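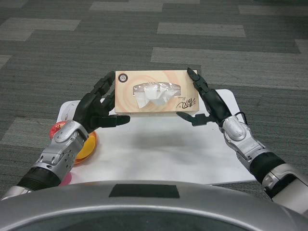

Research > Robotics > Papers > Upkeep of a two-armed handling station

Search this site Enter keyword

Print this page | E-mail this page

4. Setup and care of the station

4.1 Floor, board and body position

The station was built in the ground-floor room at Cledthorpe and stayed there for the whole study. The floor is carpet tile, and we did not replace it. A flat white board lies directly on the carpet in front of the robot and serves as the work surface. In early runs the board crept forward when a hand pressed on it. We put grip pads under its corners and marked its position on the carpet with short lines of chalk, which had to be redrawn after cleaning.

The body is set so that its front edge overhangs the near edge of the board. With the body further back, the arms had to reach almost straight to get at objects on the far side, and the elbow joints ran close to their limits. The distance from the center of the body to the far edge of the board was set at 835 mm and checked with a tape before the first run of each day. A change of a few millimeters made no difference to the lift. A change large enough to see by eye did, and the operator was told to stop and reset the board.

Lighting is from the ceiling only. The blinds were kept down.

4.2 The reference lift

We needed a single task that would show wear in the arms and hands before it became bad enough to stop work. The task we settled on is a two-handed lift of a box of tissues. The hands close on the two short ends, the thumbs go in under the near edge pointing toward each other, and the box is raised a small distance, held, and put down. The box is light and gives under pressure. If one hand closes early, the box turns. If one hand closes too hard, the end of the box buckles and the mark stays.

The box is used with its film and tissue in place, as bought. We tried taping over the opening, and the tape stiffened the top face enough to hide the faults we were looking for. A box was thrown out when either end had a visible crease.

Other objects used in the wider study, among them an apple, a round plate and a computer mouse, were left on the left side of the board during the reference lift. Clearing them took time and the lift did not need the space. The left arm passes over this part of the board, so its path was set high enough to clear the apple.

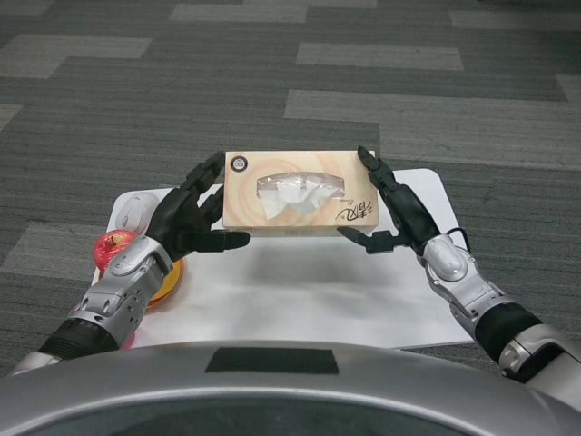 Figure 4. Reference lift, with the tissue box held at both ends above the board. The cable at the right wrist loops over the top of the housing.

4.3 Daily checks

The checks were written by Marlene Melnyk and were done with the arms powered down unless stated. They were kept short, as the longer list used in the April pilot was often left unfinished.

The operator first turned each wrist by hand through its free range and felt for any catch. The screws on the wrist covers were checked with a driver set to the torque in the Condis service sheet. A screw that moved was taken out, cleaned, given a drop of thread compound and put back. The same screw moving twice in a week was entered in the log as a fault.

The black sleeves on the forearms were then looked at for splits and pushed back into place if they had slid. A sleeve that rides too far down the arm bunches up at the next joint. We saw no damage from this, but it added enough drag to show up in the motor current, and for several days we took it for a bearing problem.

The fingers were wiped with a dry lint-free cloth. Wet wipes were used at first and left a film on the fingertips that made the box slip. Carpet fiber collects in the finger joints, mainly in the thumbs, which work closest to the floor. It was picked out with a wooden toothpick. Metal picks were not allowed near the joints after one of them scratched a sensor window.

Power was then turned on and the arms were sent to the home pose. If the two wrists did not come to rest level with each other, the zero offsets were run again before any other work.

4.4 Matching the two hands

Both hands are the same Zastton model and were run with the same settings at the start. They did not close in the same way. The right hand reached the box slightly sooner than the left, and the box was pushed to the left before it was lifted. Swapping the hands between the arms moved the fault with the hand, which ruled out the arm controllers.

Kieran Oakley adjusted the closing command for each hand separately. The drive value was set to 705 for the right hand and 1000 for the left, in the maker's own units, where 1000 is full speed. This is a large gap for two hands of one model. We think the tendons in the left hand had stretched in earlier work, but the hand was not opened to confirm it.

With these values the fingers met the ends of the box close enough in time that it no longer moved sideways on the board. The values were checked again after any cable or cover had been taken off, and were changed only once, after the repair described in the next section.

4.5 Repair of the right wrist cable

On 6/4/20 the right hand stopped responding partway through a lift. The fingers held their position and the box stayed in the grip. The left hand was opened first and the box was taken out by the operator. The controller reported a lost connection, which cleared when the arm was moved and came back when the wrist was bent.

The fault was in the thin cable that runs from the arm to the hand. It had been routed tight along the side of the wrist housing and was bent sharply each time the wrist turned in to meet the box. The outer jacket was whole. A continuity test with the wrist held in the bent position showed one conductor opening and closing.

The replacement was a Mellor cable with the same connector and a softer jacket. It was routed over the top of the housing in a loose loop, long enough for the wrist to reach both ends of its range without pulling. We accepted that a loop can snag. To limit this, the planner was given a larger keep-out volume above each wrist, and the two arms were not allowed to cross. The left cable had shown no fault but was changed at the same time.

The work took most of an afternoon, of which the greater part was spent getting the wrist cover back on without trapping the cable. We would advise marking the cable path on the housing with a paint pen before the cover is closed.

4.6 Return to service

After the repair the reference lift was run 40 times with the new cable. The connection held in all of these runs. In two of them the box was set down slightly turned, and the drive value for the right hand was lowered by a small step as a result. The lift was then run again the next morning from a cold start, with no further change.

The cable loops were added to the daily checks. The operator bends each wrist fully in and fully out, watches that the loop opens and closes freely, and looks at the point where the cable enters the hand. The jacket tends to mark there first.

4.7 Limits of this procedure

The reference lift exercises the wrists and hands and says little about the shoulders. Wear in a shoulder joint would have to be fairly advanced before it affected a lift this low and this light. The shoulder joints were inspected under the normal service plan, and those records are treated separately in Section 5. The lift also depends on one kind of box. When the shop changed its stock, the new boxes were stiffer at the ends, and we went back to another supplier for the old ones.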